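Breakfast station with a press and a small pot: what can I cook in the pot, and where do I store it?

Asked by Mirta Carrasco in Small Kitchens

I picked up a mint-green breakfast maker in May, the kind with a sandwich press on one end and a little saucepan on a heating plate at the other. There was no booklet in the box. Two things I'd like to know:

Can the pot handle raw vegetables, or is it only meant for eggs and warming milk? I'd like to do peppers in it while the press is going.

Also, how do you store yours? My counter is 42 inches of usable space and I can't leave it out all day.
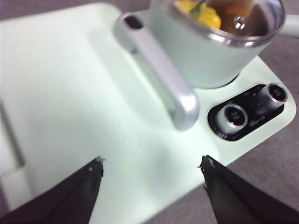
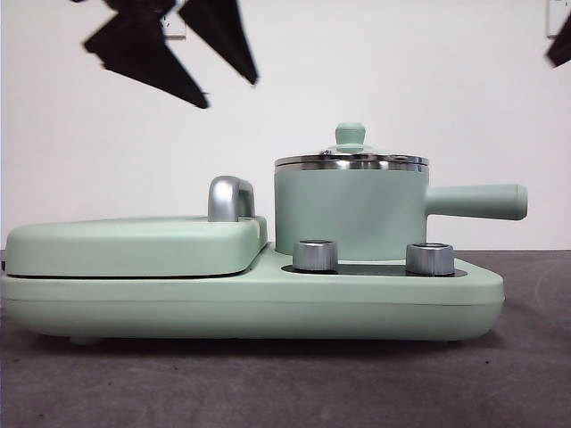

The lidded pot has a small mint knob on top.

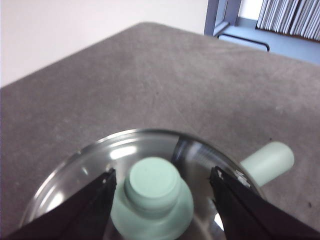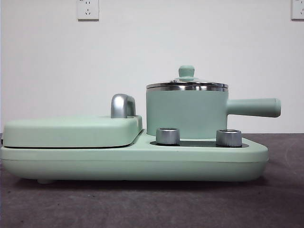 My old one was a Tondora and it only had the press, so I never had to think about the pot. I live alone and cook for 2 at most.

3 answers

Answer 1 (accepted)
Vegetables are fine. Cut them up first. A whole pepper takes forever in a pot that size and the side touching the bottom scorches before the rest gets soft. I do strips with a spoonful of water, lid on, medium, and stir once. Start the pot 4 minutes before you close the press and they finish close together.

For storage, unplug it, let it cool all the way, then take the pot off and put it away separately. With the pot off, mine fits on a shelf over the fridge. Wipe the plate before you put it up, dried milk is a pain to get off later. Keep any small loose parts in a dish or a zip bag in the same place.

Answer 2
I have a Greteck 632 and it's the same idea. The pot is ok for soup. Not much else. I leave mine out.

Answer 3
Agree with the first answer on cutting things up. I'd add that you should check the maker's site for a manual before running both sides together, some of them don't like it on an extension cord. Pestell has theirs as a download, not sure about other brands.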